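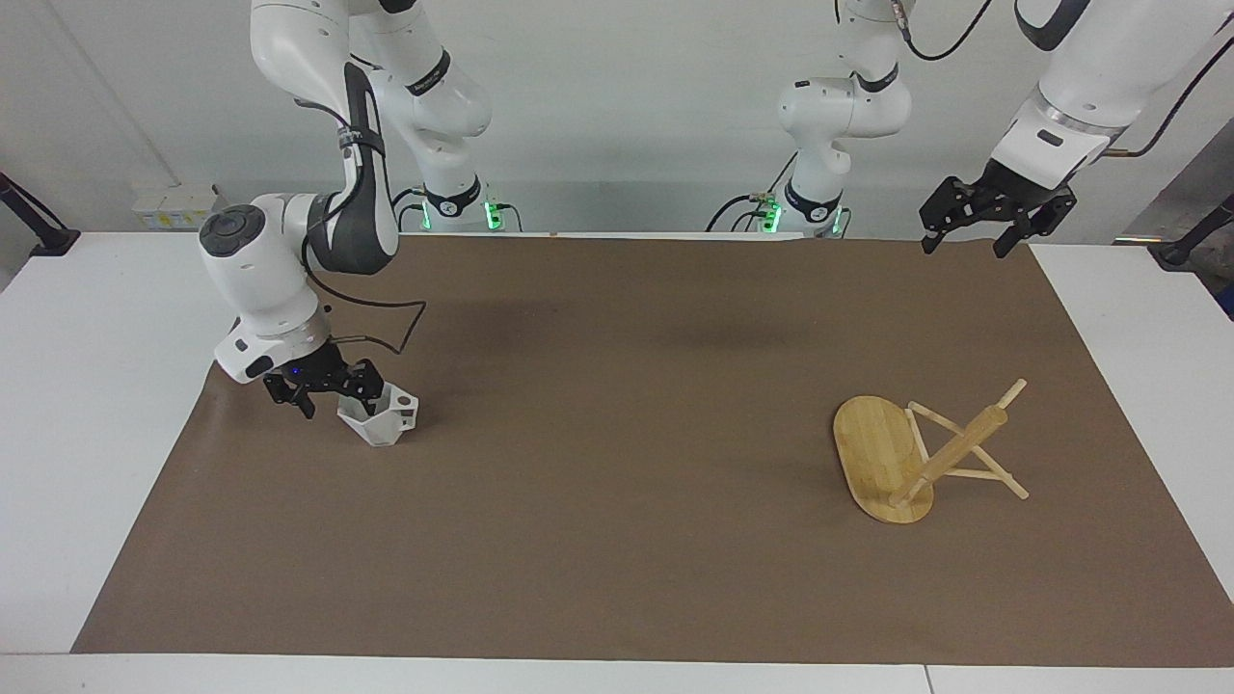 Right arm lets go early, but only with the cup

Wirkari
Posted 21:40

Two-arm cell, tabletop, brown paper over a white table. The job is to stand a small stool up with the left arm, then have the right arm put a cup on the seat. The left arm does its bit most of the time. The right one picks up the faceted white cup by the rim, carries it very nicely, and somewhere on the way opens its fingers as though it's remembered an appointment.

13 drops in 40 runs. No fault logged, no error light, the base stays a cheerful green throughout. On five of the 13 the cup hit the stool and the stool went over, so now I have two things on the table and neither where I want it.

Same arm carries a wooden block all day without complaint. Firmware is current. Ideas?

Plonine
Posted 21:58

Facets. You've got two narrow fingers with holes in them closing on a flat-sided cup, so you're touching an edge and a bit of hope. It rolls a few degrees, the fingers close further, and the controller decides it has missed and opens up for a retry. Log the finger width. If it shrinks just before the drop, there's your answer.

Faulkner
Posted 22:15

Disagree. A slipping cup falls out of closed fingers. He says they open. Something is telling them to open, or they're losing power for an instant and going to their default.

Look at the cable on that right forearm. The loop hanging towards the paper has a proper kink in it before it curls back to the wrist. I wouldn't hang a coat off that.

Plonine
Posted 22:21

And the block? Same cable, same kink, no drops.

Faulkner
Posted 22:24

Is the block carried with the wrist at the same angle? Thought not.

Wirkari
Posted 22:30

It isn't, no. The block goes flat. The cup goes in with the wrist tipped over.

I hate it when you're both plausible.

Curnport
Posted 23:02

Before anyone logs anything, where are your hands when you reset the stool? If a gripper can open without being told to, I'd assume it can shut without being told to. Stop the arms first, both of them. The left one parked up high with its fingers open still counts.

Wirkari
Posted 23:09

Mwende Mfaume has already given me this speech, with gestures. I press the stop now. I was, until last week, a person who leaned in.

Plonine
Posted 23:11

They're tiny grippers. Worst case is a pinch.

Curnport
Posted 23:14

The gripper is tiny. The arm it's bolted to isn't.

Wirkari
Posted 16:05

Results. Carried the block with the wrist tipped, 40 runs: nine drops. Finger width doesn't shrink beforehand on any of them. Then I re-routed the cable with a wider bend and did 200 with the cup. Two drops.

Faulkner
Posted 16:20

I'll take the apology in writing.

Plonine
Posted 16:26

Two isn't none. What did the width do on those two?

Wirkari
Posted 16:41

Shrank. Both times.

Clem Doolan has a spare cable I can have in November, and I'm going to try rubber on the fingertips while I wait.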